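Forum » Retro & Klassiker » Handhelds und Modulsysteme
Drucken | Per E-Mail versenden

Salcedo Pocket – lohnt sich das Ding mit alten Modulen? 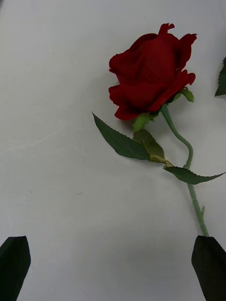 Kunstrose in Dunkelrot auf weißer Fläche

pixelkante
Seit gestern habe ich den Salcedo Pocket und bin total begeistert! Von meinen 50 Modulen starten alle bis auf zwei, und das Steuerkreuz ist ein Traum – endlich klappen Diagonalen. Gestern bis in die Nacht »Trasbridge« gespielt (Level 7, dieser Sprung über den Kanal!!). Wer hat ihn noch?

modulschacht
Ich! Aber Steuerkreuz ein Traum? Meins ist viel zu weich, bei »Pesiscombe« rutsche ich ständig in die falsche Richtung. Das Bild ist dafür super scharf.

Jenby-Fan
Für 200 Euro bleibe ich beim alten Jenby. Der hat echte Knöpfe und hält mit einem Satz Batterien ein ganzes Wochenende.

pixelkante
Den Jenby liebe ich auch, nur siehst du darauf abends halt nichts ;-) Hast du die Firmware vom Juli drauf, modulschacht? Danach war die Eingabe bei mir deutlich direkter.

modulschacht
Nee, noch die alte. Probiere ich heute Abend.

röhrenglück
Vorsicht beim Update, vorher die Spielstände sichern! Meine 216 Sterne in »Trasbridge« waren weg. Ich hab gleich wieder von vorn angefangen – macht ja auch beim zweiten Mal riesig Spaß.

modulschacht
Update ist drauf. Etwas besser, zu weich finde ich es trotzdem. »Pesiscombe« Welt 3 habe ich aber geschafft!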